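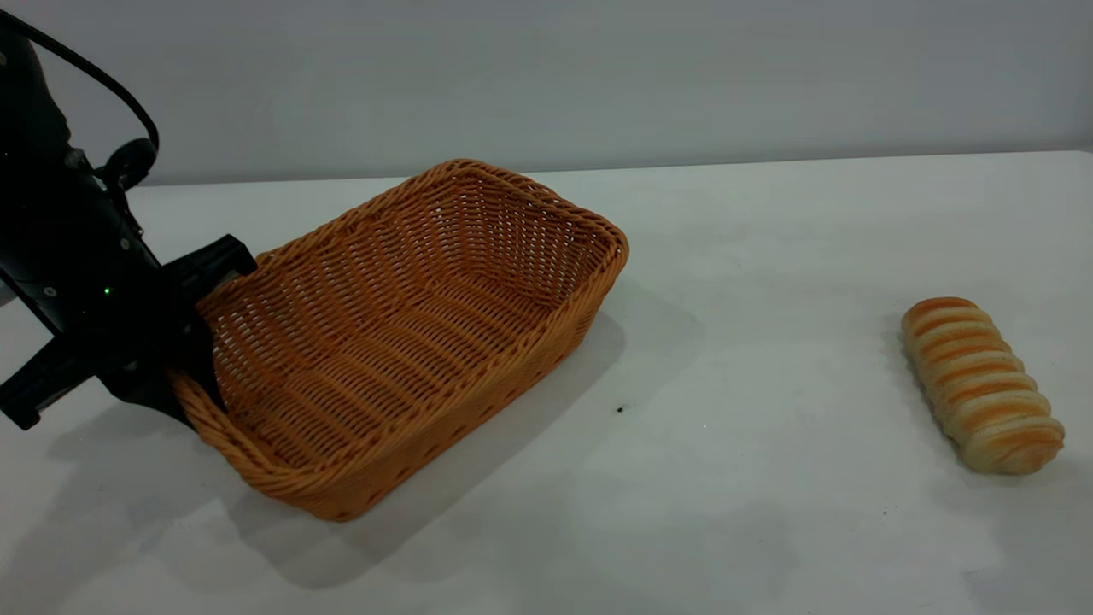
December, 16:00. Castimix trial arm, bench two. Vendor claims 1,080 cycles per charge of grease; Sjögren wants our own number before we sign. Set speed to 900 in the config – default is 1,000 and the wrist joint chatters there.

Quote from Brimthorpe still excludes spare fingers. Elsa to ask again.

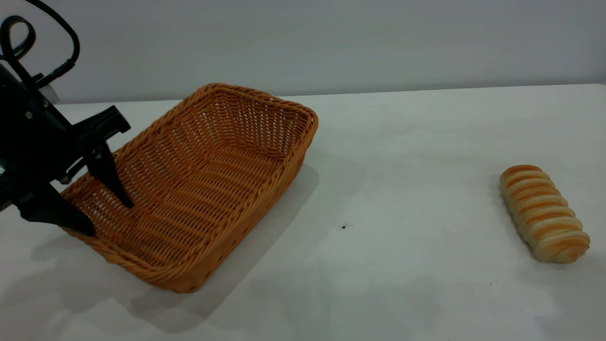

Grip point for the basket task stays at the near left corner. Ikum's notes suggest mid-side, but the braided rim is the thickest part of the weave, and with one finger inside it and the other outside there is something solid to close on. Roll stays to the right, clear of the basket. To do: log jaw current, recheck cable slack at the wrist.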